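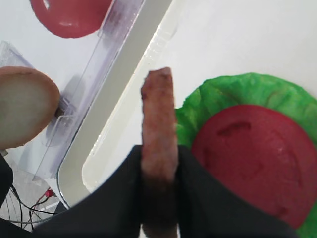 Hi everyone at Forsberg, March update on the Kekar community lunch program, a bit longer than usual since there's a fair amount to catch up on!

The big one first: we served 2,974 lunches this quarter. Last quarter it was 1,787, and I had to check the sign-in sheets twice before I believed it. Most of the jump comes from the Rendonon site, which went from two days a week to four and picked up the senior center crowd along with the after-school kids (they get along great, by the way, mostly over dominoes).

Money is fine for now. Your second payment came through and went to produce and the van lease. We're a little over on bread and a little under on dairy, and I'd like to move $80 a month from one line to the other if that's okay with you. I'll send the form on Friday.
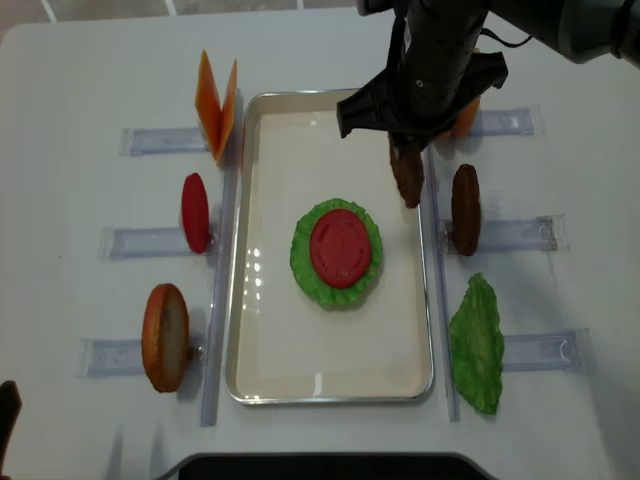

The van has been less fun. It was in the shop for 7 days with a bad alternator, so we borrowed a minivan and made two trips every morning – doable, but it ate up a lot of gas and everybody's patience. The repair came out of our reserve and I'm not asking you to cover it.

On the menu side, burger day is still the runaway favorite, and the lentil soup did better than I expected once we started putting lemon in it. The fish did not go well. We've dropped it until fall. 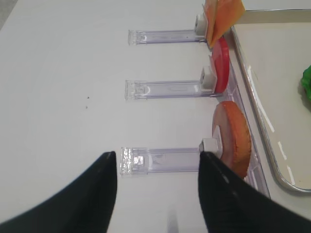 Three clear stands on a white tabletop.

Still open: the walk-in cooler at Zindgate. The landlord wants us to pay for the wiring, we think the lease says otherwise, and I'm waiting for a call back. If it drags past next month we'll keep renting shelf space from the bakery next door. I'd also love to talk about summer hours before school lets out – mornings before 10 are best for me.

Recent updates
Winter report: two sites, one van
Rendonon goes to four days
What we learned from the fall survey
Zindgate kitchen: lease signed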